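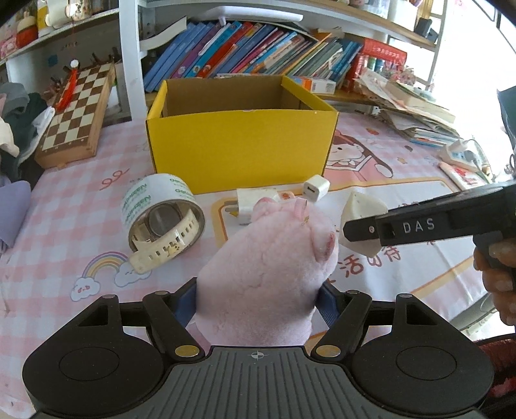

Thread started by Costel Buzatu » May 16, 2022 » in Manipulation / Papers and results
Subject: Tikkanen result, am I the only one not buying it?

I've read the Tikkanen report twice now and I keep getting stuck in the same spot. For anyone who skipped it, the Zollach people collected 817 demonstrations in homes with hand-held grippers, no arm anywhere, trained one policy on the lot, then put it on a two-arm bench in Durnport and ran 60 trials of tidy-the-table. They call the result "home-level generalization". Success rate is good. I don't dispute the number, I dispute what it's a number of.

My main complaint is the objects. A plush toy is the friendliest thing you can hand a parallel gripper. It's big, it gives, you can be well off centre and the pads still get hold of it from both sides. If your wrist pose is off, the toy soaks it up. So when the headline task is "toy into the open box" I want to know how much of the score is the policy and how much is the stuffing. They don't break it down by object. There's one bar for everything.

Now look at what else is on that table. There's a watch with its strap poking out of the middle of a roll of tape, and a power adapter half hidden behind the toy. Those are the ones I'd like to see a bar for.

Anyone from the group on here?

-----

ferrule_and_co wrote:

You're not the only one. The bit that bothers me is "homes". How many? The report says "multiple". I went looking in the appendix and the number isn't there either. 817 demos from one very cluttered flat is a different claim from 817 spread over a whole street, and they've written it so you can't tell.

-----

Tudor Toma wrote:

I'm not in the group but I worked beside the Nindach rig for most of a year and it's a close cousin of this one, so a few things.

Plush is not as easy as you make out, Costel. Easy to squeeze, sure. Hard to let go of. The fabric drags on ribbed pads, and if the fingers open while you're still moving sideways you take the toy with you and it lands on the rim. We lost more runs on release than on grasp. Also the thing is huge next to the gripper, so for most of the carry the wrist camera is looking at a wall of pink. The policy has very little idea where the box is from that view once the toy is up. I'd call that a fair test of something, just maybe not of what they say.

On the single bar, yes, that's poor. I'd have sent it back.

-----

Costel Buzatu wrote:

Fair point on release, I hadn't thought about drag. But you've made my argument stronger. If the wrist view is blocked by the toy, then it's leaning on the other tool's camera, or on remembering where the box was. Which? They never cover one camera and rerun. That's an afternoon of work and it would tell you more than the whole generalization section.

-----

mossbank wrote:

I think people are being a bit mean. The old way was teleoperating a real arm in a lab, on a bare white table, with three blocks. Here you've got a cartoon tablecloth, a chessboard leaning at the back, a shelf full of books, stuff all over. I'd take messy data with sloppy statistics over clean data of a block any day. You can fix the statistics later.

-----

ferrule_and_co wrote:

You can fix them later if somebody wrote down the conditions. Did they?

And clutter in the training set doesn't mean the policy uses it. It might have learned "large pink blob, large yellow thing, go from one to the other". A pink toy on a pink and white check with a bright yellow box right behind it is a lovely case for testing that, by the way. Swap the box for a pink one. Swap the cloth. I'd bet lunch the score moves.

-----

mossbank wrote:

Colour swap is in the report. Section 5. They changed the tablecloth and dropped only a little.

-----

ferrule_and_co wrote:

They changed the cloth. They did not change the box. Read it again, the container is "held fixed for consistency".

-----

mossbank wrote:

ok yes, I see it. Hm.

-----

gantry_dave wrote:

Question from someone who builds the hardware and doesn't train anything. How do they get the gripper pose out of a hand-held tool? If it's visual tracking then I'd worry about a different thing altogether. The far hand comes in low from the side, there are two tools in each other's way, and the tracking probably goes soft exactly when they're close together. Was any data thrown out?

-----

Tudor Toma wrote:

Good question. They say 107 demos were dropped for "tracking quality" before they got to the 817. No threshold given. On our setup the bad ones were nearly all two-handed, with one tool blocking the other. If theirs went the same way, then the filter quietly removes the hard bimanual cases and leaves you a cleaner set than the homes really offered. I don't know that it happened. I'd want a plot of which tasks the 107 came from.

-----

Costel Buzatu wrote:

I missed the 107 completely. Where is it?

-----

Tudor Toma wrote:

Footnote under the data table, small print. Took me two goes.

-----

gantry_dave wrote:

That should be in the abstract, never mind a footnote.

-----

heron_rd wrote:

Slight defence of the authors, and I've no stake in it. 60 trials on real hardware is more than a lot of groups run. Two-arm resets are slow. I've sat through a 200-trial evaluation and by the end the person putting the toy back is putting it back in the same place every time, so your last half is worth less than it looks. I'd sooner have 60 careful ones.

Whether these were careful I can't say. Start positions are described as "varied by the operator". Varied by how much? Somebody's idea of random on a small table tends to mean a hand's width left or right.

-----

Costel Buzatu wrote:

Agreed on all of that. Put a grid on the table, draw the positions beforehand, stick to the list. We've done it with masking tape and a dice app.

What I'd accept, for the record: results per object, the adapter and the watch included. One run with each camera covered. A different box. The breakdown of the dropped demos. If the score holds up through that I'll come back and say so in this thread.

-----

mossbank wrote:

And if they haven't got the arm time? You're asking for a second paper.

-----

Costel Buzatu wrote:

Then take "home-level" out of the title. The evaluation was on a bench in Durnport. Nothing was tested in a home.

-----

mossbank wrote:

The data's from homes. I read the title as meaning that. I still think the collection method is the contribution, and it's a good one. It's cheap, and you can pick the thing up and use it at somebody's kitchen table without clearing the table first.

-----

Tudor Toma wrote:

I'd go along with mossbank on the method and with Costel on the title. I've emailed the contact address asking for the filter threshold and the per-task split. There's meant to be a revised version in September, so maybe they were going to add it anyway. Will post whatever comes back.

-----

ferrule_and_co wrote:

Ask them how many homes while you're at it

-----

Tudor Toma wrote:

Sent a second email.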